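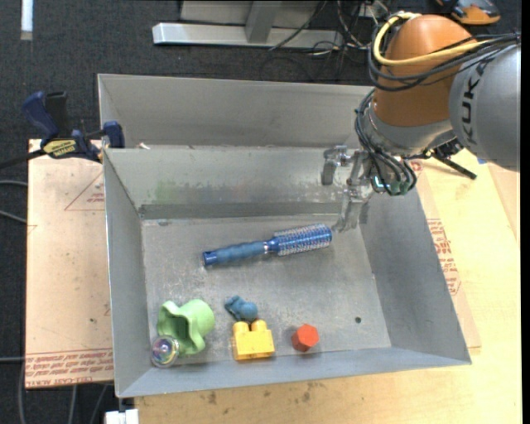 Reprise des essais de tenue sur les colles animales pour le placage, série Oltano, mars. L'objet reste le même : savoir si la dilution proposée par Lewis tient sur chant étroit sans précollage. Pour le vocabulaire des relevés, on garde « rayure » pour un trait isolé et « moucheté » pour une surface comme le fond du bac gris en métal, où les marques se chevauchent et ne se suivent plus une à une. Effie notait les deux sous « usure », et les fiches d'hiver sont inexploitables sur ce point.

## Préparation

Colle d'os en perles, lot Filomberg. Trempage à l'eau froide jusqu'à gonflement complet, puis bain-marie. Consigne à 60 °C, jamais au-dessus de 65. Le thermostat du petit bain dérive toujours : contrôle à la sonde avant chaque prélèvement.

Supports : hêtre raboté, chant de 11 mm, longueur 100 mm. Débit fait par Hamish dans la même planche, fil droit. Deux éprouvettes écartées pour un nœud traversant.

| Série | Dilution | Précollage | Presse |
|---|---|---|---|
| A | standard | oui | serre-joints |
| B | standard | non | serre-joints |
| C | Lewis | non | serre-joints |
| D | Lewis | non | marteau à plaquer |

## Déroulé

A et B sans incident. Débord de colle régulier, essuyé à l'eau tiède.

C : la colle file vite. Temps ouvert nettement plus court que prévu, atelier froid le matin (porte du quai restée ouverte). La dernière éprouvette de la série a été serrée alors que la colle prenait déjà en gel. Je la garde mais je la marque C*. À ne pas moyenner avec les autres.

D : placage préchauffé au fer, passes au marteau dans le sens du fil. Une cloque à l'extrémité gauche de D2, reprise au fer et à l'eau. Elle sonne encore creux à l'ongle.

Séchage à plat sous film micro-perforé, retournement à mi-parcours.

## Arrachement

Banc Werix, mors étroits, vitesse lente. Valeurs relatives, base 100 = moyenne de la série A.

- B : 94
- C (sans C*) : 113
- C* : 71
- D (sans D2) : 98

Le 113 me paraît haut. Rupture dans le bois sur presque toute la série C, donc on mesure surtout le hêtre. Fergus pense à un défaut d'alignement des mors, ce qui donnerait du cisaillement parasite. Possible. Le gabarit de centrage a du jeu côté vis, quelques dixièmes.

B à 94 : écart dans le bruit habituel du banc. Je n'en tire rien sur le précollage. Rupture mixte, colle restée surtout côté placage, ce qui irait dans le sens d'un chant qui boit trop.

## Points ouverts

- Refaire C avec supports à température d'atelier stabilisée, porte fermée.
- Reprendre le jeu du gabarit avant toute nouvelle mesure. Hamish a du clinquant.
- Telma demande un essai en chêne. D'accord, mais série séparée : tanins, et pas de pièce de fer dans le bain.
- Demander à Shearer la force en bloom du prochain lot. L'étiquette du sac actuel est illisible.
- D2 : couper en travers de la cloque, regarder s'il reste du film de colle ou si tout est passé dans le bois.

Ajout, 16 h 40. D2 coupée. Film continu mais mat, aucun transfert sur le placage à cet endroit. Fer trop froid en bout de passe, probablement. Chutes dans l'enveloppe avec les autres.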